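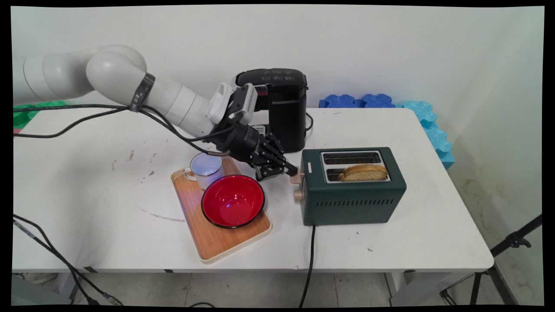
The Night Ferry to Runska

The ferry left Pridside at ten, and by eleven the bar had closed. I had a cabin ticket but my key did not work, so I sat in the lounge with my coat over my knees. It was February. The only other passenger in there was a woman with a cello case strapped into the seat beside her.

She asked if I was going home. I said I was going to sell a house.

"Whose?"

"My father's. He left it to me and my brother, and my brother doesn't want to come."

She nodded and looked at the window, which showed us the lounge and nothing else. After a while she said she had lived in Runska until she was nine. Her family had a place on the hill above the fish market. There were 125 steps up to the door and her mother made them carry the coal.

I told her my father's house was on the hill too. She asked the color of the door and I said green, though he had painted it brown before that, and I couldn't remember what it was when he bought it.

"It was blue," she said. "If it's the last one before the wall."

It was the last one before the wall.

We did not say anything for a few minutes. The ship rolled and a cup slid along the counter and stopped. Then she asked whether the stove was still in the kitchen. I said he took it out the year I started school. She asked about the pear tree. I said it was there, but it gave small hard fruit and he only kept it for the shade.

"It always did," she said.

The steward came through at four and turned up the lights. She unbuckled the cello and tried the weight of it on her shoulder. I had the spare key to the house in my coat, on a loop of string, and I took it out and held it where she could see it.

"The agent comes at noon," I said. "I'm walking up there first."

She looked at my shoes, and then at her own.

"You'll have to take one end of this," she said.

We went down to the car deck and waited for the doors to open.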